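Boletín de Vesturik, 4 de febrero de 2019

La mesa clara ya tiene su sitio (y sus pañuelos)

Quienes vinisteis en otoño recordaréis la mesa vieja, la que cojeaba y tenía tanta cola seca encima que ya no se sabía de qué color había sido. En septiembre dijimos que la cambiaríamos, y entre una cosa y otra (la gotera, el inventario, la mudanza del almacén de Brikthorpe, que se llevó media temporada) se nos fue haciendo invierno. Pues bien, el cambio está hecho, y nos hace más ilusión de la que seguramente merece una mesa. Es de un tono claro que agradecen mucho los ojos al trabajar con cosas pequeñas, con tiras finas sobre todo, que en la otra se perdían entre las manchas y había que buscarlas con la yema del dedo.

También hemos pensado bastante en lo que vive encima. La caja de pañuelos se queda, eso lo pidió casi todo el mundo, y la elegimos morada para no confundirla con las del almacén. La cinta amarilla y la pieza negra de los dientes, la que parece un peine, tienen permiso de residencia permanente. Lo demás, al acabar, vuelve a los cajones, que ya están etiquetados con el sistema de Stalus y esta vez va en serio.

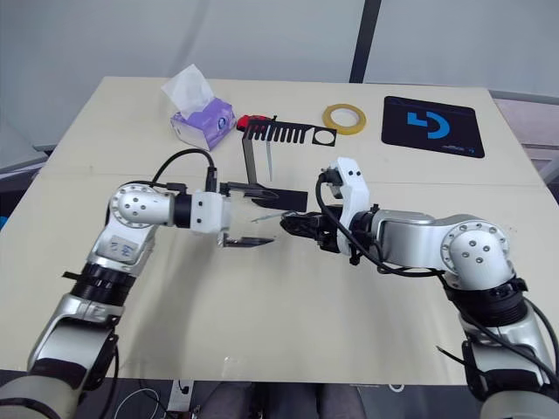
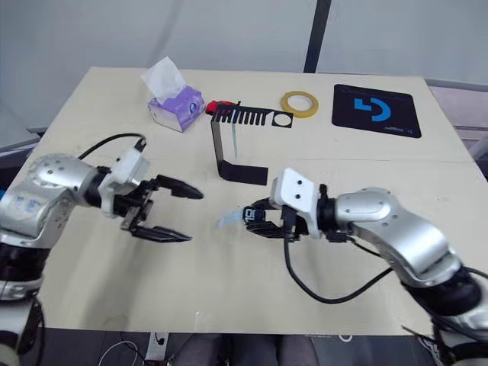
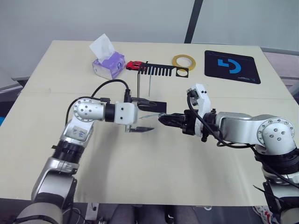
La mesa clara, con la caja de pañuelos a la izquierda. La cinta amarilla se ve en la primera foto, a la derecha del soporte negro.

Unas cuantas cosas prácticas, ya que estamos. La cinta de repuesto está en el cajón 8, junto a las tijeras de punta redonda, y los pañuelos se reponen desde el armario del pasillo. Si cogéis el último paquete, apuntadlo en la hoja de la puerta, por favor, que la vez pasada pasamos una semana entera tirando de servilletas de la cafetería. El pedido grande lo hacemos en Demirtaş y llega en lotes de 25, de modo que nos viene bien juntar peticiones antes de llamar.

Para limpiar la superficie, un paño apenas húmedo y nada más. Sabemos que el producto del bote verde huele de maravilla, pero preferimos guardarlo para los suelos. Y las tazas, con todo el cariño del mundo, en la repisa de la entrada, que para eso la pusimos.

Nos queda pendiente la mesa gemela, la del cuarto pequeño, que sigue esperando turno con su cajón atascado. Si alguno tiene maña con las guías, que se pase cualquier tarde, el café lo ponemos nosotros.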